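# Old Tower PC Questions, All in One Place

I get the same handful of questions every time I mention that I fix up old desktop towers, so I finally wrote the answers down. I'll keep adding to this as more come in!

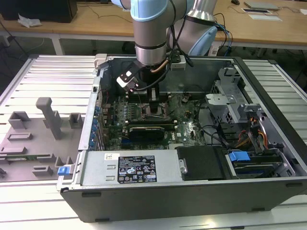 One reader wrote in to ask whether any of this is worth doing when a used laptop costs next to nothing, and said the last tower they opened went straight to recycling. Fair question! If you just need email, go buy the laptop. I do it for the parts, and for the fun of it (mostly the fun).

## Do I really have to lay it on its side?

You don't have to, but please do. With the case flat and the open side up, the board faces you, screws stay where you drop them, and a heavy graphics card isn't hanging off its slot while you wiggle it. I tried working on a standing tower for years and all I got was a sore neck.

## Where do I put the side panel?

Next to the case, inner face up. Some panels have plastic posts and tabs on the inside and they snap if you lean the thing against a table leg and then kick it. Ask me how I know. I've got a Jurness panel held together with tape.

## What are the blue plastic bits?

On a lot of older office machines, a colored plastic piece means "you're meant to touch this." Clips at the expansion slots, drive handles, latches, that kind of thing. Try those before you go hunting for a screwdriver. And if one won't budge, look for a second latch hiding somewhere before you pull harder!

## Can I open the power supply?

No. Unplug it, leave it closed, and if it's bad, swap the whole unit. Check the label before you order a replacement, and check the shape too, which I forgot once. I had a very nice 400 watt unit from Shahbazi sitting on my shelf for a whole winter, a finger's width too long for the case I bought it for.

## How do I get the graphics card out?

Undo whatever holds the bracket at the back, then find the little catch at the end of the slot (not every board has one) and press it while you lift the card straight up. If you've got fat fingers like me, a plastic pen cap works great on the catch.

## How do you remember where the wires go?

I take pictures with my phone before I unplug anything, and I still get the front panel wires wrong half the time. Masking tape flags help. Write on them before you stick them on, it's so much easier.

## What do you clean with?

A soft paintbrush and a can of air, outdoors if the weather's nice. I bought the Rilow brush kit with 18 brushes in it and I use 2 of them. Hold the fan blades still while you spray.

## Is the old hard drive any good?

Maybe! Copy off anything you care about first and then test it. I wouldn't trust one with the only copy of your photos, even if the test comes back clean.

## Do you sell finished machines?

Now and then, usually in May when I run out of shelf space. The Fomwood case everybody asks about is staying with me, sorry.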